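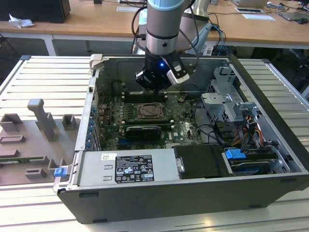

Parts recovery page, finally up, sorry for the wait. More than 284 towers came in over June and we've been stripping them for the schools scheme ever since. Same order every time: side off, processor out, then memory, card, drives. The Dell on its side has got as far as an empty socket, graphics card still across its slot, power supply and drives still to come. Blue clips and latches all stay with the case please, they go missing and then Kendra has to hunt for spares.

Notes for anyone joining the bench:

Processors. Straight into the foam trays, pins or pads up, initials on the lid. Close the lever on the socket afterwards or it gets bent.

Memory. Bag in pairs. Mixed sizes go to Fadi for testing, not in the big tub!!

Graphics cards. Clip first, then lift. Two snapped clips last month, enough now.

Hard drives. Wiping is Anum Rana only. Label goes on before it leaves the room, serial number and shelf.

Power supplies. Don't open them. Cables tied with the reusable ties, not tape, tape leaves muck on evrything.

Cases. Anything cracked goes to Turcotte for scrap, collection is 3 pm. Good ones back on the rack by the door.

Rest of the gallery to follow when Iona has sorted the files. Wrong label or somthing missing, tell Tanner Li at the desk.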